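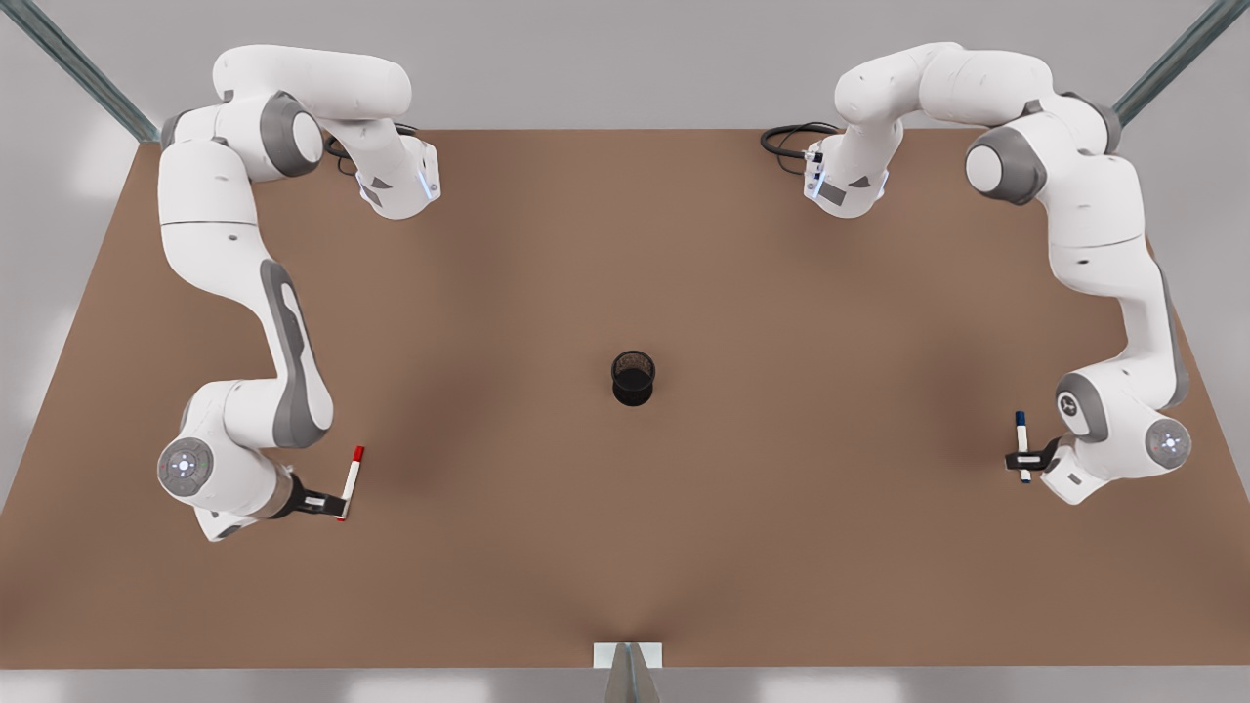
Figure 2. Marker task in the simulator, overhead view. The right arm appears on the left.

4.2 Checking the marker result before you quote it

The Ciltska policy passed 529 simulated trials of the marker task. Treat that number with care until you have worked through the steps below. Magdolna Szilágyi's first write-up skipped steps 3 and 4, and her results table had to be withdrawn in June.

1. Load the two-arm table and reset it. Each gripper should be holding a marker, red cap on one side and dark blue on the other, with the black cup standing between them.

2. Confirm which arm is which. Left and right are named from the robot's side, so they are swapped in the overhead view. If your log says the right arm holds the blue marker, the labels have been flipped. Stop and fix them.

3. Turn off the fixed seed. The default Hollen profile starts every trial with the cup in the same place, and a policy that has merely learned one pair of movements will look very good there.

4. Run 246 trials with the cup moved at random. Save every run, including those that time out.

5. Score from the final state file. Do not use the reward total - it pays out for getting close to the cup.

Note: A trial counts only if both markers are inside the cup and both grippers are open. One marker in is a failure. Earlier versions of this guide allowed half marks, and we can find no good argument for that.

Caution: Do not copy these settings to the real arms. Contact between marker and cup is simplified in the simulator, and the joint speeds have not been checked on hardware.

Note: Chia-hao Shih reports that the Mokgethi lighting set makes no difference to the score. He tried it with one policy. Repeat the check with yours.

6. Report the fixed and random scores side by side. If you only have room for one, give the random score.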